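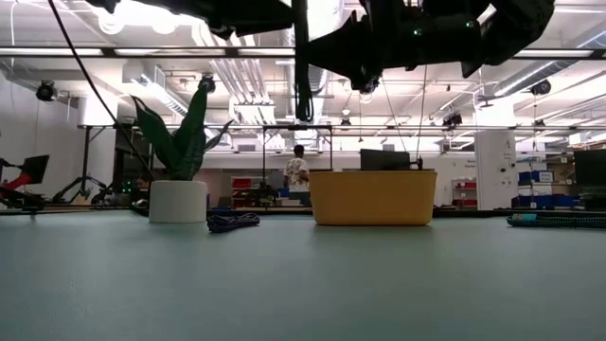
Page last changed: May, 9:20 pm (H. Sampaio)

Unit 3: Looking after one cell

Welcome to my favorite unit! You'll adopt a single tabletop cell and keep it healthy, and by the end you'll know its cables better than your own desk drawer.

Start at the gripper every time. Power down, then move each finger by hand through its full travel and feel for grit or a catch. Wipe the inner faces with a dry cloth. If a finger rocks on its mount, tighten the screws a little at a time, alternating sides - a finger pulled down on one side will pinch crooked, and you'll chase that fault all afternoon.

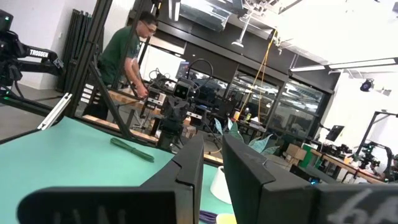 Next come the cables. Follow each one from the connector back to its first tie and check that it has slack at full reach. Deisy Pacheco found a great one last term: a wrist cable that only dropped out with the arm stretched left.

Then power up and run 100 open-close cycles with nothing in the grip. Listen! A healthy gripper sounds the same on the last cycle as on the first. Write any change in the Clingate log, with the finger marking, before you touch anything else.

Reading: Ramalho, chapter 9. Spare screws are in the Betham drawer.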